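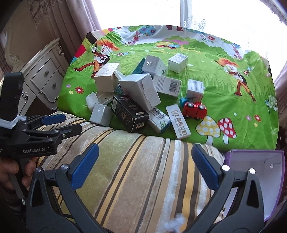 In Defense of the Big Cloth
by Mafalda Serrano
June 9, 2021

My grandmother believed that a small thing must be put on a plain surface, so that it can be found again. She had a gray towel for buttons, for pills and for the screws of her glasses. I respected this rule for most of my life. Now I want to argue against it, although I know that my sister-in-law, Joana Loureiro, will read this and call me on the phone.

My opinion is that the best place to sort small boxes is a large cloth with too many drawings on it. Ours has a green meadow, a boy with orange hair, mushrooms in several colors, and flowers everywhere. It was made for a child. We put it over the raised part near the window, where the light is strong, and on it we put everything that has no home: the cartons, the little cars, the things which came in the mail and were opened by someone in a hurry.

Joana says that this is a way to lose things. A small red car on a field of red flowers is a lost car, she says. I answer that on the gray towel I stop looking after one minute, my eyes get tired of gray. With the meadow I have addresses. The barcode box is near the boy. The charger is under the yellow mushroom. My children speak like this also, and they are nine and ten, so it is the only system of storage in our home that they have ever learned without being asked.

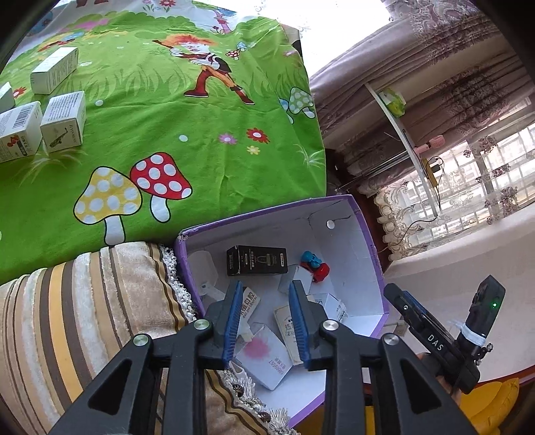 The second part of my opinion is about the box. I am in favor of one open box, and against many closed ones. In November I bought a set of organizers from a shop called Nevora, with lids and with small windows for the labels. They were not cheap, and I wrote all the labels by hand. After a month the drawer for "cables" was full of batteries and the drawer for "batteries" could not be opened. A lid is a decision you must make every time, and in the evening I don't want to make more decisions.

An open box with no lid asks very little. You drop the carton in and you see it there. If the box is full, you see that too. I think many people keep roughly 30 empty cartons in a closet for this same reason, that the closet has a door. My neighbor Celeste Cardoso keeps hers in case she will return something. I asked her when was the last time she returned something and she changed the subject to her tomatoes.

I should be fair to the empty cartons. Some of them are well made, with a flap that closes with a nice sound, and it is a pity to flatten them. I keep a few for sending gifts to my cousin in Barreto, who does not mind what is written on the outside. The rest must go. My rule is that a carton may stay on the cloth until somebody needs the place, and then it goes into the box or into the recycling, the same day.

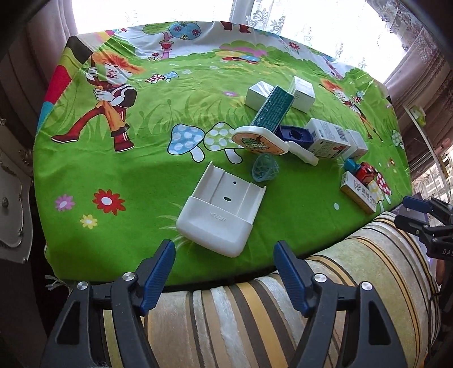 Of course the cloth has its faults. It slides, it keeps its folds for weeks, and it does not match the curtains, which I chose with much care and which have embroidery. Guests look at the boy with the orange hair and then at me. A beige cloth would be more elegant and I have seen a lovely one.

But a beige cloth would be put away when the guests leave, and the small boxes would go back to the kitchen chairs, where they lived before. A thing you are a little ashamed of can be used every day, you are not afraid to spoil it. I wash ours together with the towels and I don't iron it.

Joana has offered me the gray towel of my grandmother, which she inherited. I said yes. I will use it for the screws.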